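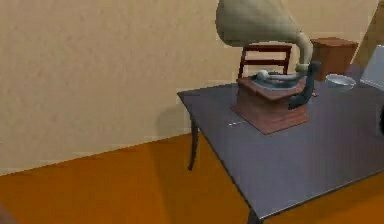
Vudel pocket loupe and field hardness kit, after one season of use

I bought this kit in spring, before a walking holiday on a volcanic coast, and I have carried it on every trip until October. I am an amateur. I studied geology for one year, a long time ago, and I came back to it because of the holidays. So please read this as the opinion of a person who likes rocks and is not a professional.

The kit comes in a flat zip case. Inside there is a folding loupe, a set of hardness picks with double ends, a streak plate, a small magnet on a string and a dropper bottle for dilute acid. The bottle is empty when it arrives, and you must fill it yourself. My case weighs 700 grams with everything inside, the bottle full and a notebook in the outer pocket.

The loupe

This is the best part. The lens is clear up to the edge, and the hinge is stiff enough that it stays where you put it. On the first day I looked at a piece of dark lava with small round holes, many of them filled with a white mineral, and I could see the thin fibers growing from the wall of the hole to the center. With my old Dastier loupe I only saw a white spot. The Vudel has a wide ring, so you can hold it well with cold fingers or with thin gloves.

One complaint: the cord is too short. If you wear it around the neck, you have to bend your head down to use it. I changed the cord the same evening.

The picks

There are 4 picks, and each has two tips, so in theory you can test eight steps of hardness. In practice I use the middle ones. The tips for the soft minerals became rounded after a few weeks, and now they leave a mark of metal on the rock that looks like a scratch. You must rub it with a finger to check. The hard tips are still sharp. The numbers are printed on the handles, not engraved, and on one of mine the 7 has almost disappeared. I painted it again with nail polish.

The streak plate and the magnet

The plate is small but good. It broke in one corner when I dropped the case on a boulder beach, and I still use it. The magnet is weak. It moves a little toward basalt if you let it hang very still, but on a windy cliff this is impossible to see. A friend has the Zalteck magnet pen, and it is much better for this work.

The acid bottle

I do not like it. The cap does not close well, and after one bus ride I found a small hole in my notebook cover. Since then I keep the bottle in a second plastic box with a lid. If you go to limestone country you will need it every hour. On lava and old sandstone I left it at home.

The booklet

The Stergiou booklet that comes in the same case is short and the drawings are clear. The part about telling volcanic ash layers from ordinary sandstone helped me two times. The index is poor – I looked for "agate" and had to find it under "silica".

Would I buy it again? Yes, for the loupe and the hard picks. If you already have a good loupe, buy the picks alone. They are sold separately under order number 1318, without the case.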